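Teaching an Arm to Pick Up Lunch

What two people, one garage and a simulated kitchen counter taught me about patience

April 26, 2021

My brother-in-law's garage smells like motor oil and burnt toast. The oil is from the cars he fixes. The toast is from the sandwich press that sits next to the bench where, since January, I've been trying to get a robot arm to pick up food.

I should say right away that I'm not an engineer. I write about kitchens for a living (countertops, cabinets, the eternal faucet question), and what I know about robots I've picked up from forums and from Dariusz Wieczorek, who has the bench next to mine and the patience of a fence post. Dariusz used to repair packaging machines. He calls our project Reltulura, and he won't tell me where the name comes from. I've stopped asking.

The plan sounded small when we wrote it on the back of a parts invoice. Build an arm that can take one piece of food off a crowded counter, put it on a plate and not wreck the stuff next to it. I figured we'd start with the arm. Dariusz figured we'd start with the computer, so we could break everything for free first.

He was right, and I was annoyed for a good two weeks.

So the actual metal arm, which we'd bought secondhand from a little outfit called Jeller, sat under a bedsheet while I learned to drive a fake one around a fake kitchen. You set up the counter, you drop your groceries on it, you put a virtual camera near the gripper and then you watch what it sees. I spent a whole evening picking out the countertop. Of course I did! Dark gray marble with white veins, which I'd never recommend to a family with small kids, but no one has to wipe this one down.

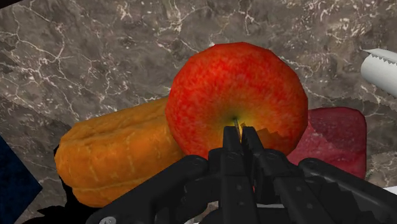
7 min read

I love the apple. It has these slightly chiseled edges, like somebody carved it with a butter knife, and then the skin is all speckled and streaky and the stem pokes out of a greenish patch on top. We use it more than anything else on the counter because it's a nice, fair problem. It's big, it's round, and it's crowded in by the bread and that dark red slab (I call it the steak). Go straight in from where the fingers are and you have a decision to make about where each of them is going to fit.

My first attempts were terrible. I'd line up the fingers with the stem, feel very pleased with myself, close them, and squirt the apple sideways into the loaf. The loaf would roll. Then the steak would get shoved along by the knuckles of the gripper, because I kept forgetting that a gripper has knuckles. You get so fixed on the two fingertips that you forget about all the plates and links hanging off either side, and those are what actually hit things.

"Look at the elbows," Dariusz would say, without turning around. He calls everything that isn't a fingertip an elbow.

What finally helped was a dumb little change to how I practiced. I quit going for the apple at all. For a few nights I just moved the gripper in close, stopped, and backed out again, over and over, trying to touch nothing. In close, stop, out. It's a bit like learning to park. Once I could do ten of those in a row without bumping the bread, I let myself close the fingers again, and the apple came up on the second try. I yelled loud enough that my sister came out to see if the car had fallen on somebody.

The other thing I had to learn was to stop trusting my eyes so much. With the camera where we have it, the gripper takes up a huge part of the view, and whatever it's covering you simply have to remember. Where does the loaf end? How far does the steak run down behind the linkage? I started sketching the counter from the side on scrap paper before each run, and Dariusz, who thought that was very funny, now does it too.

We argue about the shadows. I wanted them soft and pretty, the way I'd want them in a kitchen shoot. Dariusz likes them hard and black, ragged edges and all, and says if our software can tell a shadow from a piece of food then it's already ahead of most of his old customers. He won that one. I got to keep the marble.

We also argue about the knife. It's up off to the right with its saw teeth, and I wanted it gone, and he says every counter he's ever seen has a bread knife left out on it. I went home that night and looked at mine and, well, there it was.

If you're thinking about trying something like this at home, my advice is to spend your first money on a decent computer and a comfortable chair. The chair matters more than you'd think. Save the hardware until you're sick of the screen. Keep a notebook, and write down the runs that fail as carefully as the ones that work, including the stupid ones. Mine has a page that just says "forgot bread." Label your cables when you plug them in. And find somebody to do it with, preferably somebody who owns better screwdrivers than you do.

We took the bedsheet off the Jeller arm last week. It's heavier than I remembered, and one of the joints makes a sound like a shopping cart. Dariusz has ordered a bearing from Hubáček, a shop he swears by, and in the meantime he's cleaned up the wiring and zip-tied it in a way I can only call beautiful. I've been cutting a piece of leftover counter to fit the bench. It's beige laminate, nothing like my marble, and it came out of a kitchen remodel over in Unholm that I wrote up last year.

The groceries I bought yesterday. One apple, one long loaf, and a block of modeling clay in place of the steak, since the garage gets warm in the afternoons and my sister has laid down some rules. The apple is a little smaller than the one I'm used to. I've already done the sketch from the side, and the bearing should be in the mail by the time you read this.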